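Hand and Wrist Camera Trials: Questions We Get a Lot

We've been comparing hands, arms, wrist cameras and controllers at the Borkow workshop for a good while now, and the same questions keep landing in our inbox. So we've put the answers on one page, in no very strict order, and we add to it when something new comes up often enough. If you're deciding whether to bring your own gear over for a trial, start with the first few and skip around from there.

What are you comparing right now?

Mostly two five-fingered hands, the Cerkell and the Modau, on the same pair of arms. We also keep a plain two-finger gripper, the Bustos, as a kind of yardstick, because it's always good to know what a much simpler tool would have done with the same job. Sometimes the answer is a little humbling! For picking up a box by its sides, the Bustos is still very hard to beat.

Why bother with five fingers at all?

Because so many of the things people want moved around were made for people's hands. A marker, a mug handle, a pair of glasses with thin side arms -- you can get hold of any of these with two fingers, but you often can't do anything useful afterward without putting the thing down and starting over. Five fingers give you the chance to shift your grip partway through. They also give you a lot more joints to calibrate, and we won't pretend that part is fun.

How do you set up the wrist cameras?

We start with the camera behind the knuckles and looking along the fingers, and we move it in small steps until all five fingertips stay in view with the hand open. That sounds simple and usually eats up most of a morning. If the camera sits too low, the back of the palm takes over half the picture, and if it sits too high, the thumb drifts out of view as soon as it folds in.

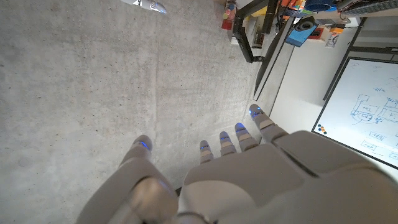
Once we're happy with the angle, we lock the bracket, mark its position with a paint pen, and run the arm slowly through its whole reach, down toward the floor, out to the sides, and up as far as it'll go. We're watching for two things on that slow pass. The first is cable tug, which shows up as a tiny jerk in the picture near the end of the wrist's travel. The second is exposure, and that one catches more visitors than you'd think. A camera that looks lovely pointed at a pale floor can fall apart when it swings past a bright light fitting.

Do you correct the wrist picture so it's always right side up?

We leave it as it comes. The picture rolls with the wrist, so walls end up sideways and people seem to be standing on them, and it does take some getting used to if you're driving by hand. We tried software leveling for a few weeks, and operators liked it at first, but the delay it added was noticeable, and their sense of where the thumb was got worse. These days we give the operator the raw wrist view plus a steady view from the head camera and let them look from one to the other. Most people settle in by the end of their first session.

What do you write down during a trial?

Quite a lot, though we try to keep it to things we'll read again. For each attempt we note the hand, the controller settings, the object, where it started, and whether the grasp held for nine seconds with the arm lifted and still. We picked nine early on and have stuck with it so that old results stay comparable. A full trial is 200 attempts per hand, split over more than one day so that a single bad calibration doesn't sink the whole lot.
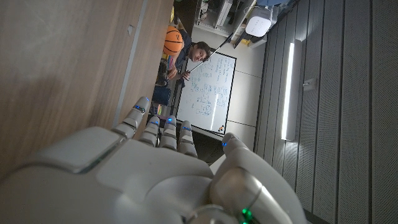

Comments from the operator go in as well, in their own words, and those have turned out to be some of the most useful lines in the log. A note like "ring finger feels lazy today" has sent us looking for a loose tendon more than once, well before the numbers showed anything. So please, if you come and drive, write down your grumbles. Spelling doesn't matter, and neither does politeness toward the machine.

Which controllers have you tried?

We've spent the most time with handheld controllers and with gloves. Handhelds are quick to learn and tough enough to survive being dropped. Gloves give you each finger separately, which sounds like the clear winner on paper, but the fit makes a huge difference, and somebody with small hands may spend longer adjusting straps than working. Our advice for a first visit is to begin with a handheld, get comfortable with the arms, and then switch to gloves after a break.

Which objects do you use?

Ordinary things, for the most part. Dry-erase markers are a favorite because they roll, and clear safety glasses are a wonderful test of a camera, with so little for it to latch onto against wood grain. Balls of different sizes are good for checking how wide a hand can spread. We tape off a rectangle on the tabletop so everything starts inside the same area, and the tape stays down from one trial to the next.
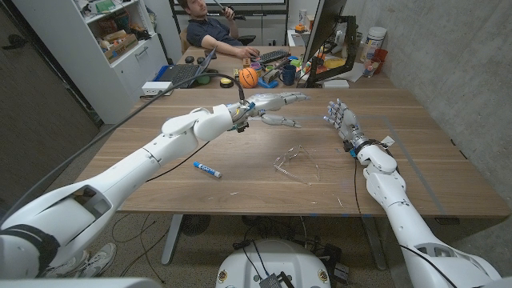
Can both arms be used in the same trial?

Two-arm trials are available once each arm has passed the single-arm checks. We run them at reduced speed for the first 45 minutes, with the software limit that keeps the hands apart left on. After that the limit can be relaxed for tasks such as passing an object across or taking a cap off a marker.

How much difference does the cable routing make?

More than any of us would like to admit. A stiff cable pulling on a wrist can change the result of a delicate pinch, and it can do it in just one part of the arm's reach, so you end up blaming the hand, or the camera, or the operator. We leave a generous loop at each wrist and check it at full reach before we begin. If we change the routing halfway through a trial, we start that trial again. It's a nuisance, but we've been burned by skipping it.

What happens if a hand fails partway through?

We stop, save the log, and let the hand rest before anyone touches it. A failed joint counts against the hand only if the same thing happens again after a fresh calibration. Loose connectors and tired batteries in a controller don't count, although we do write them down. You're welcome to bring a spare hand, and we'd encourage it, as shipping one in can easily take longer than the trial itself.

Can I test my hand while it's near people?

You can, within limits. Anyone within reach of the arm needs to have done our short safety briefing, the arm runs at its slowest setting, and a second person keeps hold of the stop button the whole time. We like including some of this in a camera trial especially, because a background with somebody moving around in it is a much fairer test than a blank wall.

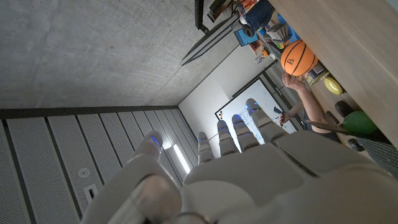

Wrist camera view, with an orange basketball held up near the whiteboard.

So which hand is better, the Cerkell or the Modau?

We get this one more than any other, and we know "it depends" is an annoying thing to read on a FAQ page. The Modau has been steadier for us on thin objects, particularly anything lying flat that has to be scooped up with a fingertip. The Cerkell closes faster and copes better with round things, and its thumb reaches farther across the palm. On wrist camera view there's little between them, though the Modau's shell is a touch lower at the knuckles, and that helps when you're looking down at a table.

How long should I plan for?

A single-hand trial with one camera position usually fits into around 2 days, counting setup. Add another day if you'd like to compare controllers, and another again for two-arm work. We're generally booked up by November, so it's worth writing to us before the fall if you have a deadline at the end of the year.

What should I bring?

Your hand or camera, its mounting plate, the power supply, and any software that needs a license key (with the key, please!). A drawing of the bolt pattern sent ahead of time is a great help to us, and we can often have an adapter plate cut before you get in. Tools, tape, markers and coffee are already on hand.

Can I have the recordings afterward?

Yes, all recordings from your own trial go home with you, along with the attempt log and the calibration files. Bring a drive with plenty of room on it, as the wrist video adds up fast when both arms are running.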